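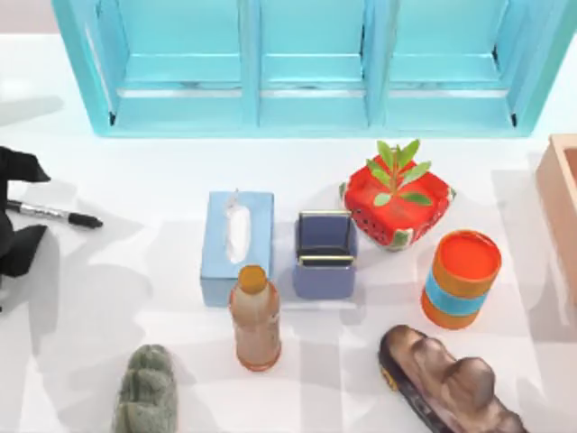
4.2 Gripper comparison in simulation

October
Clester Manipulation Group, Rekville
7 min read

We compared two end effectors on the same simulated arm: a parallel-jaw gripper with flat pads, and the Kondbridge two-cup suction tool. Arm model, controller gains, and camera pose were held fixed. Each trial asked the policy to move one named object from the tabletop into a given compartment of the three-compartment shelf. Layouts, shadows, and shelf color were drawn again at the start of every trial.

Figure 4. A sample start state, rendered from above. The tissue box, small lidded container, and red planter stand near one another; the bottle overlaps the lower edge of the tissue box in this view.

We planned 3,000 trials and kept 2,460 after removing those in which the object settled outside the reach of the arm. The same start states were used for both tools.

Objects such as the orange can in Figure 4, with a flat round top and clear space nearby, were the easiest for suction. The jaws did better on thin items, including the marker pen, where the cups could not form a full seal under our contact model. Neither tool handled the planter well. Grasp points proposed on the leaves were rejected by the planner, and the remaining points on the rim often led to contact with a neighboring object.

Gaps between objects mattered more for the jaws. Where two boxes stood close together, as with the tissue box and the container beside it, the planner needed room for a finger on each side and often turned the wrist to approach along the free axis. This added 4 seconds to the median trial time. The suction tool kept its default approach in the same layouts.

Soft items were modeled as rigid meshes, so results for them should be read with care. The Aguirre controller was used throughout; its force limit was left at the default value.

Related items
Camera placement for shelf picking
Contact models for suction cups
Wrist rotation limits in tight layouts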